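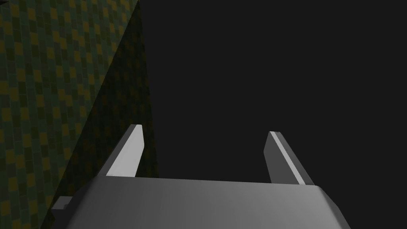

Diapo 1. Pince, corps gris clair, image de synthèse.

Notes orateur, 17 avril 2018. Vingt minutes, questions comprises.

Diapo 2. Rappeler le sujet : la licence signée entre Havodix et Minon, et ce que le document déposé auprès du régulateur en dit. Montant initial : 2943 milliers d'euros, versés en une fois. Ne pas commenter le cours de l'action.

Diapo 3. Exclusivité. Elle couvre les boîtiers portables et rien d'autre. Minon garde le médical et l'horlogerie. Lire la clause 4 à voix haute, lentement, la traduction est lourde.

Diapo 4. Brevets : 406 dans le portefeuille, dont une partie expire avant la fin du contrat. Nerea Goicoechea a le tableau par pays, renvoyer vers elle pour le détail.

Diapo 5. Redevances. Aucune la première année. Ensuite, un taux par palier, masqué dans la version publique. Si on me demande le taux : je ne l'ai pas.

Diapo 6. Comparaison avec l'accord Montoya, 1157 milliers d'euros, sans exclusivité. Attention, périmètre différent, Maite Arrieta me l'a fait corriger deux fois.

Diapo 7. Calendrier. Prochain dépôt en mai. Veronica Tănase prend la suite sur la comptabilisation, lui passer le micro directement.

Si le temps manque, sauter la 6.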